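七月，下午三点多，工作间

上回的记录写得太潦草，自己回头翻都看不懂，这次泡了壶茶，慢慢写。今天主要的事是把小厨房这一套东西重新理一遍：哪些留在台面上，哪些收进柜子，哪些该退回 Hukska 的大箱子里。说起来不过是锅碗瓢盆，真动起手来，一个下午就过去了，而且过得挺高兴的。

先记清单的事。Hukska 那批旧家什，连同去年从 Wostitz 展厅撤下来的，登记册上一共 162 件，大到烤箱，小到一粒玩具豌豆。我本来打算从头到尾对一遍，对到第二页就放弃了，因为册子里的叫法实在太乱，同一样东西，前面写“漏盆”，后面写“沥水篮”，再往后又成了“洗菜的那个”。我自己也有份，洗菜的那个就是我写的，字迹赖不掉。所以今天顺手定了几个统一的叫法，往后大家都照这个写，拜托拜托：

- 底上有孔、两头带短柄的，一律叫“沥水篮”。
- 带一个把手的叫“带把杯”，没看清有没有把手的，先写“杯”，等拿到手里再补。
- 浅而大的、椭圆的，叫“椭圆大盘”，后面写颜色。
- 玩具食物统统归“食材”，不要再分“水果”“点心”“其他”，上次为了一个面团该算点心还是算主食，来回改了好几遍，太费神了。
- 铲子按有没有缝来分：有缝的叫“漏铲”，没缝的叫“平铲”。

颜色也说一句。我们这套东西里绿色有好几种，浅的那种像薄荷糖，深一点的像草叶，登记的时候都写“绿”，找起来就要命。我建议浅的写“薄荷绿”，别的写“绿”就好，不必再细分了，再细分就没完没了。紫色只写“淡紫”。蓝的暂时都写“蓝”，等哪天真的弄混了再说。

擦台面。白台面好看是好看，就是什么都显，茶渍、铅笔灰、手印，一样都藏不住。先用温水拧干的布擦了一遍，再用 Teltton 那瓶中性清洁剂擦第二遍，最后干布收尾。有一点要特别提醒：台面上那些小黑点是定位用的标记，不是脏东西，不要抠！我去年刚来的时候，用指甲抠掉过一个，还很得意，觉得自己眼尖，后来花了一个上午补贴回去。擦到黑点附近，布要顺着一个方向轻轻带过去，来回搓的话边角会翘。

洗东西。塑料的都用温水洗，加一点点洗洁精，洗完倒扣在毛巾上。沥水篮的孔要对着光看一看，里头容易卡纸屑。带把杯的把手内侧也是个藏灰的地方，拿旧牙刷蹭两下就干净了。黑色的碗和锅我单独洗的，用软海绵，别用钢丝球，锅面一旦有了划痕，在灯底下一看全是花的，我看着心里难受。玩具食材不泡水，拿湿布一个个擦，擦完晾在窗台上。面团那一个最容易沾灰，颜色又浅，擦的时候像给小孩子擦脸，要有耐心。

小烤箱要多写几句。它是这一套里我最喜欢的一件，个头小小的，银色的外壳，隔着玻璃门看得见里面是蓝的。门把手是黑的，两个旋钮也是黑的。外壳上容易留指纹，擦的时候顺着一个方向走，最后用眼镜布过一遍，亮得很。玻璃门外面用玻璃水，里面只用湿布，不要喷东西进去。旋钮拧到头就停，不要再使劲，上一台就是这样拧坏的，换一个旋钮等了 26 天，Degefa 的配件目录翻来翻去，最后寄来的还是个灰色的，装上去像换了一颗假牙。

然后是摆放，这是今天想得最久的一件事。以前我们总是把东西往中间堆，看着热闹，其实拿哪样都要先挪开另一样。今天换了个思路：大件往两边走，中间留给常用的。具体是这样：

1. 深色的锅和碗放到左边，靠着边，一大一小挨着。漏铲就搭在锅上，顺手，也像人家灶台上刚放下的样子。
2. 烤箱放右边，门前面不要塞得太满，开门的时候才有余地。
3. 沥水篮放正中间，它是两件薄荷绿里比较大的那件，带把杯就放在旁边，颜色正好凑成一对。
4. 淡紫色的椭圆大盘放在沥水篮上方，它占地方，但是放在那里反而显得台面整齐。
5. 食材散着放，不要排队。排成一排太像货架了，散开一点才像有人正准备做饭。

第五条我自己也犹豫过。排整齐了当然好清点，少一个马上看得出来，可是每次一排整齐，整张台子就没了生气。折中的办法是，平时散放，收工的时候再一样一样收回食材盒，合上盖子之前对一眼贴在盖子里面的单子。单子我重新抄过了，字写得比上次大，老花眼也能看清（说的就是我）。

蓝杯的事也记一下。里面放了一样红色的东西，我觉得蓝配红挺精神的，就让它留着。谁要用杯子，把红的取出来搁在旁边就行，用完再放回去。橙子片放在两个杯子附近，看着像要泡一杯果茶。写到这里我自己倒真想喝了。

没做完的几件：

- 食材盒的隔板松了，要换厚一点的纸板。库房里还有 3 张，裁一下应该够。
- 抽屉里的旧标签还没撕干净，胶印太顽固，下次试试用吹风机吹热了再揭。
- Wostitz 那边借走的托盘还没还回来，得写封信去问一声，语气客气些。
- 登记册从第三页起还没对。我先用铅笔在页角折了个记号，接手的同事从那里往下就行。

有一点小心得，写给自己：收拾东西不要等到想收拾的时候才收拾。每天收工前花几分钟，把铲子放回锅上，把杯子转个方向，把盘子往里推一推，第二天早上进门看见，心情真的会好很多。以前我总说太忙，后来想想，忙的时候也没少花时间找东西，找那把漏铲我就翻过柜子、翻过抽屉，还趴到地上看过，最后发现它压在抹布底下。

还有，擦完台面请把抹布洗了挂起来，不要团在水池边上。团一个晚上，第二天那个味道，大家都闻得到。挂钩在水池右手边，够四块布用，灰的擦台面，白的擦餐具，别混。清洁剂快见底了，我在采购单上添了一笔，同一个牌子，同一种，不要买带香味的，上次那瓶柠檬味的太冲，熏得人一下午都在打喷嚏。

茶喝完了，壶还没洗，先去洗壶，再把食材盒的隔板量一量，尺寸写在下一页。
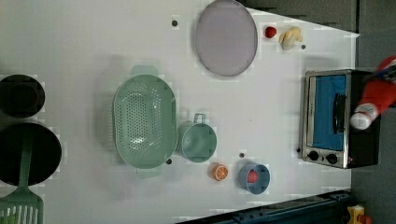
理过之后的台面：中间是薄荷绿的沥水篮和带把杯，左边是锅和漏铲，右边是小烤箱。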